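3.2 Floor covering and acoustic conditions

The study rooms at the Tramgate building were fitted with carpet before the work reported in this paper began. Floor covering was treated as a fixed condition in the room comparison, and no attempt was made to vary pile height or backing within a single room. Three rooms were used. Two had a plain covering and one, referred to below as the Okonkwo room, had a striped covering in gray. All three were cleaned on the same schedule, with the same vacuum, at the end of the working day.

Striped carpet was of interest for two reasons. Stripes give a fixed visual direction to a floor, and earlier users of the Okonkwo room had arranged chairs and tables along that direction without being told to. Stripes also make small debris harder to find by eye. Both effects bear on the tidying times given in Section 4, where the Okonkwo room is reported separately from the other two.

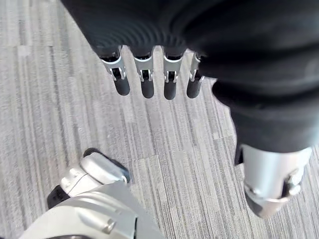

Figure 5. Gray striped carpet in the Okonkwo room, viewed from above and slightly to one side.

Debris visibility was tested with paper scraps and short lengths of thread placed by hand on a marked area of floor. Each room received 60 placements, divided equally between scraps and thread. Observers stood at the door side of the area and were asked to point to every item they could find. They were not told how many items had been placed. Lighting was left at the normal daytime setting, and blinds were closed to limit changes during a session.

Scraps were found more often than thread in every room. Thread lying parallel to the stripes was missed more often than thread lying across them. The effect was not seen in the plain rooms, where orientation made no measurable difference. Dark thread was excluded from the comparison after a pilot session in April, as it could not be matched across the three floor colors.

Wear was graded on the five-point scale used in the Jultard survey, with 5 denoting no visible change. Grades were assigned at 6 positions per room, including the doorway and the space beneath the main table. The doorway received the lowest grade in all rooms. Differences between the remaining positions were small and are not analyzed further. Reverberation was measured with the furniture in place, and the results are given in Table 3.

Related papers
Chair placement and floor pattern in shared rooms
The Utia method for grading carpet wear
Small debris on textile floors: a review

This site uses cookies to remember your reading preferences. Accept | Manage settings

Page last updated: April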